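Fault Review Technician, two-arm cells
Vanach, Skallimari site
Fixed term, full time, day shift
Applications close 8/10/24

Vanach runs two-arm robot cells that handle small consumer goods, mostly earbuds and their charging cases. We need a technician to help us work through a backlog of faults and to be on the floor when the cells are running.

The job exists because of a failure in April. One arm in a Cilum cell kept its grip on a part after a stop had been called, while the other arm carried on with its pull. A wrist joint was damaged and a gripper finger snapped. A technician was reaching for the door at the time. He was not hurt, but he should not have been that close, and the stop should have released both arms together. We shut the line and brought it back one cell at a time.

The controller has been patched and the door interlocks rewired. What we have not done is go back through the older logs. There are 800 fault entries still open. Most will be dropped parts and slow grips. We want to know which ones are not. 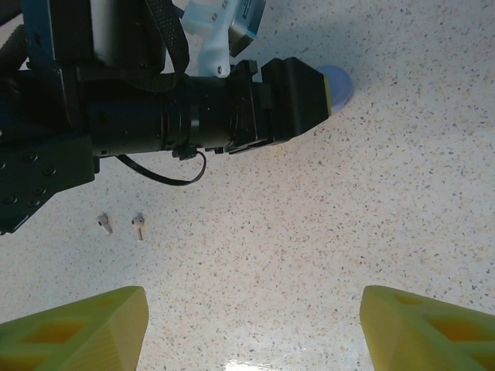 What you will do

Read fault logs against the wrist camera and overhead recordings, and sort each entry by cause.
Repeat selected faults in a cell at reduced speed, with a second person at the stop button.
Check gripper fingers for cracks and wear, and replace them. The printed fingers are inspected every 600 cycles.
Check cable runs for rubbing at the elbow and wrist.
Write up what you find in plain words. Reports go to Veronika Lüthi, who has the say on whether a cell restarts.

Much of the work is fiddly. Earbuds are small, glossy and easy to lose hold of, and the case has to be kept still while it is being handled. Both arms may be at the same case, so a late release on one side puts load on the other. That is the fault we care most about. 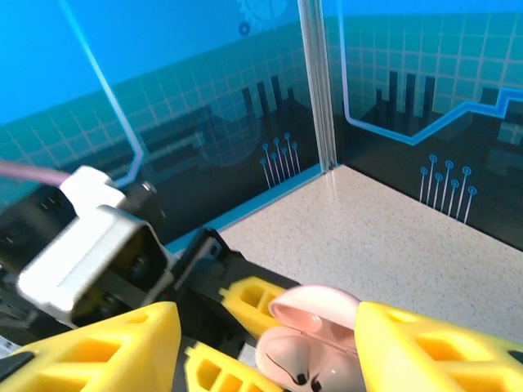

Two grippers at an open earbud case.

What we are looking for

A trade certificate or diploma in mechatronics, electrical or a related field, or the same thing learned on the job.
At least 2 years working around industrial or lab robots.
Good lockout habits. We will ask you to show us, so bring your own boots.
Patience with video. Some days it is all video.

Programming is useful but you can do the job without it. Damian Reisinger looks after the controller code and will take your fault reports from there. If you have worked on Kinnunen drives before, say so in your application. 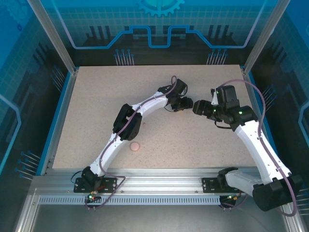 Both arms over the table, grippers nearly touching.

Pay and conditions

Standard technician rate plus a site allowance, and a one-off payment of 2000 dollars if you need to move to Skallimari. The term is 12 months – it may be extended, but please don't count on it. Anyone on the floor can call a stop at any time and won't be asked to justify it to production.

How to apply

Send a resumé and one page about a fault you traced, including anything you got wrong along the way. Address it to Apostolos Manolakis, Vanach, Skallimari. Questions about the April failure can go to Beat Pfister, who wrote the incident report – shortlisted applicants will be given a copy before the interview.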